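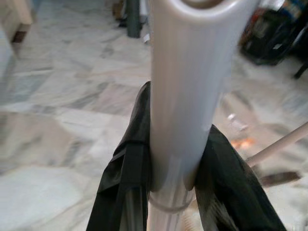
Figure 2. Long white tube over a polished marble floor, Plestdale apartment, living area.

3.2 Long-handled objects and hard, glossy floors

The second group of objects in our household survey is the group of long, thin things that people keep standing up or leaning. We included in it broom and mop handles, curtain rods, poles for opening high windows, and the tubes of vacuum cleaners. In the whole survey we recorded 1211 objects, and 512 of them belong to this group. This was more than we expected from the earlier work in the Yusof houses, where the floors were mostly carpet and the residents kept fewer cleaning tools.

The tube in Figure 2 is glossy and white, with a rounded section and a small change in diameter toward its lower part. A thin translucent band goes around it near this place. We coded such bands and steps as "landmarks", following the scheme of the Drideo project, because residents often mentioned them when we asked where they put their hands. Several residents told us that they hold a pole just above or just below a ring, and that they do this without looking. On handles with no landmark at all, the reported hand position changed a lot from one day to the next, even for the same person and the same task.

The upper end of the tube has a curved rim with a darker hollow inside. In our coding sheet an end of this type is marked as "open", and we did not try to separate the openings made for hanging from the openings made for joining another part. This separation can be made only when the whole object is on the table, and many of our records were made in the middle of housework. We return to this limit in Section 5.

The floor needs a separate comment. The Plestdale apartment has large marble tiles, white and pale gray with irregular veins, and the surface is polished. With a white handle on such a floor, the difference in brightness between object and background is small, and the bright patches of reflected light make it smaller still. Two residents of similar apartments said that they had stepped on a fallen white pole in the evening – one of them more than once. In the apartments with Skandurwood flooring, which is dark brown and matte, we heard no such report, although the poles there were of the same colors.

We therefore added two items to the sheet after the first month of visits. The first is the floor finish, coded as matte, half-glossy or polished. The second is the color relation between the object and the floor, coded as near or far. Of the 1211 records, 908 could be completed for both items. The others were made before August, when the floor was not yet noted, and we left them out of the comparison in Table 4.

A last remark is about storage. Residents with polished floors said more often that a leaning pole slides down, and they preferred a corner, a hook or the narrow space beside a cabinet. Residents with carpet leaned the same objects against any free wall. We did not ask about this directly in the first interviews, so the answers are not complete – but the direction was the same in all the buildings we visited.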